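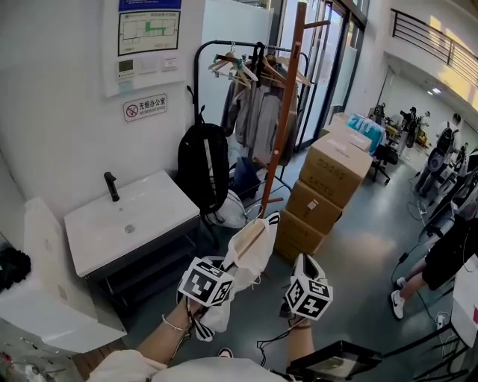
Clothes hanger

A clothes hanger is a device shaped to hold a garment so that it keeps its form and does not crease. Most have a hook at the top and two sloping arms. Wood, wire and plastic are the common materials.

History

Before hangers were widely sold, clothing was kept folded in chests or hung from pegs. Pegs left a point in the cloth at the neck, and tailors used shaped wooden forms to avoid this in finished coats. Shops later took up the same form for display.

Types

Wooden hangers are used for coats and suits. Wire hangers are light and cheap, and dry cleaners return shirts on them. Padded hangers are meant for knitwear and thin fabrics. Trouser hangers have a bar or a pair of clips.

Manufacture

Wooden hangers are cut from flat blanks, sanded and drilled for the hook. The Van der Merwe works at Prornton made 9 patterns, of which pattern 777, a wide-shouldered coat hanger, stayed in production longest. The works closed in August and its cutting machines went to a mill in Eseria. Nerys Ellis wrote a short history of the firm.

Other uses

Hangers also hold bags, scarves and belts. Straightened wire hangers are used to clear drains and in school crafts.

See also: Coat rack, Garment bag, Wardrobe

Categories: Clothing care | Household equipment | Laundry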